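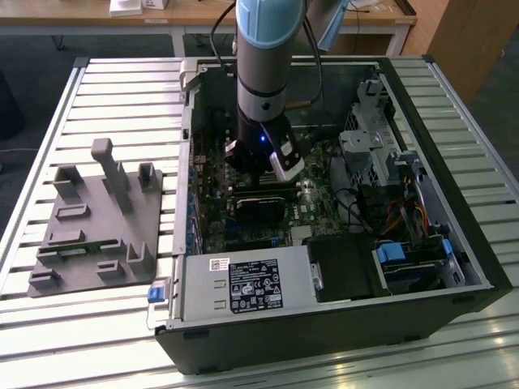
A robot arm at work over the inside of a desktop computer, in the shared workshop at Skestley.

How a Robot Learns to Reach Inside a Computer

An explainer for readers aged eight to twelve
Published by the Skestley Shared Workshop, 2019-10-25

A desktop computer is a box full of parts. When the computer grows old or stops working, many of those parts can still be used again. Taking them out by hand is slow. Members of the Skestley Shared Workshop are building a robot that can help with this job. They have named the project Clerkex. This page explains how the robot is put together and what it must be able to do.

What is a robot arm?

A robot arm is a machine that moves in some of the same ways your own arm moves. It has joints, which are the places where it can bend or turn. Inside each joint is a motor. A computer tells each motor how far to turn and how fast. When all of the motors turn together, the end of the arm travels to a new place.

Your own arm does this without your having to think very hard. Try touching the tip of your nose with your eyes closed. Your brain keeps track of where your hand is, even when you cannot see it. A robot must keep track as well. Small sensors in the joints measure each turn, and the robot's computer uses those numbers to work out where the end of the arm has gone.

What is a gripper?

At the end of the arm is the gripper. It is the robot's hand. The gripper on the Clerkex arm is black, and its fingers are held in a white and black housing. A small blue light shines on the front of it.

People have five fingers on each hand, and skin that can feel heat, cold, and tiny bumps. Most grippers are much simpler. They open and they close. A simple gripper can still do useful work if the people who build it plan each step with care.

What is inside the computer?

The computer used for practice is a tower, a kind of computer that usually stands upright. In the workshop it lies on its side with the open side facing up, so that the arm can come down into it from above.

The large green board is called the motherboard. It joins the other parts together and lets them send signals to one another. Along one side of it are expansion slots, which are blue in this computer. A slot is a narrow opening that holds a card. A card is a smaller board that gives the computer something extra, such as better pictures or sound. The black card near the gripper sits in one of these slots.

The silver metal box is the power supply. It takes electricity from the wall and changes it into the kind that computer parts need. Colored wires carry that electricity through the case.

Near the motherboard is also a small silver piece of metal called a heatsink. Computer chips become warm when they work. The heatsink draws the heat away and lets it pass into the air.

Why is this job difficult?

A person who wishes to take out a card will look at it, hold it by its edges, and pull it straight up. If the card does not move, the person feels this at once and looks for a clip or a screw. The robot has to be taught all of these things.

First, the arm must go to the right spot. A mistake as wide as a grain of rice can cause the gripper to miss the card or bump into its neighbor. Second, the gripper must squeeze firmly enough to hold the card and gently enough to leave it whole. Third, the pull must be straight. A card that is tipped to one side can become stuck in its slot.

Wires add another problem. They are soft and they bend, so they are not always in the same place. The builders write down where the wires lie before each practice run and start again if the wires have moved.

What is the gray plate for?

Beside the computer is a gray plate with raised blocks, slots, and posts. It is called a fixture. A fixture is a tool that gives parts a fixed place to rest, which helps a robot because the robot can be told exactly where that place is.

This fixture was made with a 3D printer. A 3D printer melts plastic and lays it down in thin layers, one on top of another, until the whole shape has been built. The plan for the plate was drawn by Wolfram Reinholz, who leads the project. He changed the drawing several times in February, when the first plates were found to be too narrow for the parts.

How does the robot practice?

Each try is called a run. The builders have recorded 117 runs so far. In 31 of them, the card came out cleanly and was set down where it belonged. The other runs were still useful. After each one, the builders read the robot's notes about where it moved and how hard it squeezed, and they decided what to change. The project's goal is 100 clean runs.

Most changes are small. The arm may be told to come down more slowly, or to stop and wait before the gripper closes - a short wait lets the arm stop shaking.

Staying safe

The arm is strong, and it cannot tell the difference between a computer part and a finger. Workshop rules say that hands stay away from the bench while the arm is switched on. Children may watch with an adult from behind the yellow line.

Please do not open a computer at home without an adult. It must be unplugged first. The power supply must never be opened, even when it is unplugged, as it can hold electricity for some time.

Words to know

Fixture: a tool that holds parts in a known place.
Gripper: the part of a robot that takes hold of things.
Heatsink: a piece of metal that carries heat away from a chip.
Motherboard: the main board of a computer.
Sensor: a device that measures something, such as how far a joint has turned.

Comments

bomness_library: We read this aloud to our after-school group. They want to know whether the robot can put the card back in again.

Skestley Workshop: Thank you for the question. Not yet. Putting a card in is harder than taking it out, and we plan to try it next.

T. Lumbantobing: My daughter is nine and has asked for a 3D printer. I was hoping for a quieter hobby.

gridpaper: What does the blue light mean? My brother says it means the robot is angry

Contact: Skestley Shared Workshop, P.O. Box 2132, Skestley | Copyright Skestley Shared Workshop. Schools may copy this page for classroom use. | Back to top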